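Notes for the April open day visit: Hubmann Robotics Lab
Read these before we go, and bring them with you

First of all, thank you for getting your forms back so quickly! All 28 of you are coming, which makes this the biggest group I have ever taken over to Hubmann, and I'm very pleased about it (the bus company slightly less so). We meet by the side entrance of the Pender Building at 8 in the morning. Please eat something first, as the snack cart at the lab doesn't open until later and I have seen what happens to people in the second hour of a demonstration on an empty stomach.

What the morning looks like

We'll be met by Vitalii Pavliuk, who runs the assembly group there and who came to talk to this class last year. Some of you will remember him from the intro course, where he spent most of an hour on a single door hinge. He will give us a short welcome and then take us through to the demonstration floor, where we have two stations to see. The first is called Stultuneo and is a sorting line, so it ties in with what we did on conveyors and simple sensing. The second is Wunolus, the two-arm assembly project, and that is the one these notes are mostly for, because it goes a good way past the textbook and you will get more out of it if you've thought a little beforehand.

Why put wood together with robots?

I asked Vitalii this myself and he laughed, because it's the question every visitor asks. His answer was that wooden joinery is a very honest test. The parts have to meet closely, a bar that goes through a board has to go in straight, and if you push at a slight angle the whole thing jams, just as a kitchen drawer does when you shove on one corner. We talked about this in class under the heading of jamming and wedging. Look back at your notes on the peg and the hole, and in particular at the drawing with the two contact points. I know it seemed a bit dry at the time!

There is also the matter of two arms. With one arm you need a clamp or a fixture to hold the work still. With two, one arm can steady while the other one places, but now you have to plan so that they don't run into each other, and you have to decide who does what and in which order. Think about how you use your own hands to put a lid on a jar. Most people have never noticed which hand is doing the turning.

Simulation first

The group works in simulation before anything is tried on the bench, and we'll see both. Vitalii will have the simulated cell up on the big screen and will pause it and answer questions, so please do ask them. He told me that a change to the grasping routine gets 57 simulated runs before they look at the results together, and that the odd number has stuck for so long that he no longer remembers who picked it. When you watch the simulated version, keep in mind what we said about friction and contact: those are the hardest things to get right in a simulator, and wood on wood is full of both. 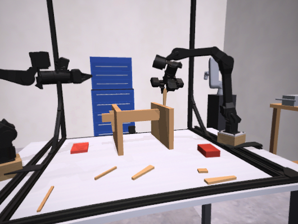 Figure 1. Simulated two-arm cell. The right arm holds a slim upright piece at the right-hand board of the assembly; more wooden pieces lie on the table.

Things to think about on the day

Pick a couple of these and make some notes as you go. You don't need to cover them all.

How does the arm choose where to take hold of a thin piece, and would you have chosen the same spot?
Which parts would have to go in before the others, and what would happen if the order were changed?
When could the second arm be useful, and when would it only be in the way?
What could differ between the simulated cell and the bench, and which difference would worry you most?

Your write-up is one page, worth 10 points, and it goes in the usual folder. Sketches are very welcome - they don't have to be pretty, and a wobbly pencil drawing with arrows on it often tells me more than a long paragraph.

A few practical matters: closed shoes, long hair tied back, and bags left in the room we're given. Stay behind the yellow line on the floor at the bench station, even when the arms are still. You may take pictures at Stultuneo, but ask before you take any at Wunolus.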